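# What a small robotics group learned from its shopping list

Nomvula Mabuza keeps the budget in a school exercise book, in pencil, and when I came to see her on a Monday she had it open before I'd managed to get my coat off. There were arrows all over it. The group had 4000 pounds to spend on equipment, and the first quote, from a supplier called Flernel, had come in at £3926, and she remembers feeling very pleased for the length of one cup of tea.

Then she read the second page. Spare finger pads, chargers and a decent carrying case were all extra, £293 the lot, and that tipped the whole thing over. "I'd budgeted for the tools," she told me, "and I hadn't budgeted for owning them."

The tools are hand-held grippers, the kind a person carries about and works by hand, with a camera on board, so that a robot can later be taught from the recordings. The group wants to teach one to tidy up small belongings. You might suppose the costly part would be a grand laboratory, but the work goes on among ordinary household things — bedding, cushions, jewellery, a tin — and the props barely trouble the exercise book at all.

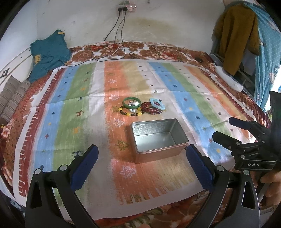 *Two of the hand-held grippers over the bed, with the open tin and the bracelets on the striped cloth.*

Fabrice Hoarau, who has the patience for this sort of thing, had argued from the start that they should choose the objects before choosing the gripper. A string of beads is a slippery, floppy business, and a bangle is hard and round and likes to roll, so a jaw that suits one may be hopeless with the other. He made up a bag of awkward things and carried it to every demonstration, and I gather one or two salesmen grew rather tired of seeing him unpack it.

He also brought a patterned cloth, as he had been warned by Yasuo Oda, an old hand at buying for teaching workshops, that everything looks marvellous on a plain grey bench. Oda's other piece of advice was to hold the gripper at arm's length for as long as you would hold it on a working morning. Flernel's model did very well with the beads and rather badly with Mabuza's wrist.

So they went round again. A rival firm, Trodness, offered a lighter model with the case thrown in, and pads that could be bought singly. Mio Kubo rang them three times to ask how long the pads lasted, got three different answers, and wrote down the shortest. I thought this very wise, and have since done the same with a man about my boiler.

The final bill, with spares, chargers and delivery, was £3822. What was left over stayed in the book under "pads", where it is being nibbled at.

When I finally saw a session for myself, I was struck by how much of it is simply two hands, a pair of blue-padded jaws and a good deal of concentration. It's quiet work, and slower than I'd pictured, and I found myself leaning in to look at the jade-green bangle and forgetting to take notes.
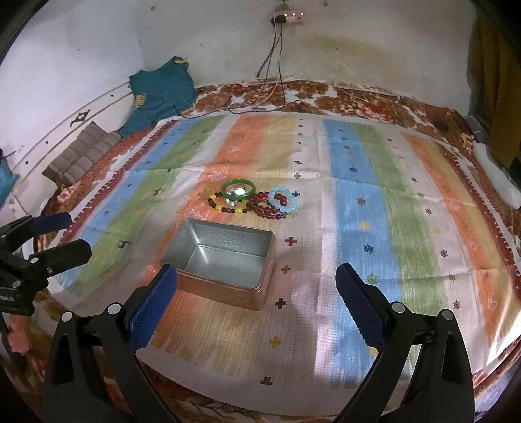
## If you are drawing up a list of your own

Aoi Katayama, who will be looking after next year's money, let me copy out the notes she has pinned inside the cupboard door:

- Price the spares on the same day as the tool, and from the same firm.
- Take your own objects to the demonstration, the fiddly ones especially.
- Let everyone who'll use it hold it — small hands and large.
- Ask who does the repairs, and whether they'll lend you one meanwhile.
- Put storage for the recordings on its own line. (They forgot this. A second-hand drive from Noguchi got them through to September.)

There is already talk of a proper robot arm, and a brochure from Cimus has been lying on the kitchen table with a mug on it. Mabuza has started a fresh page, and so far all she has written on it is "extras?"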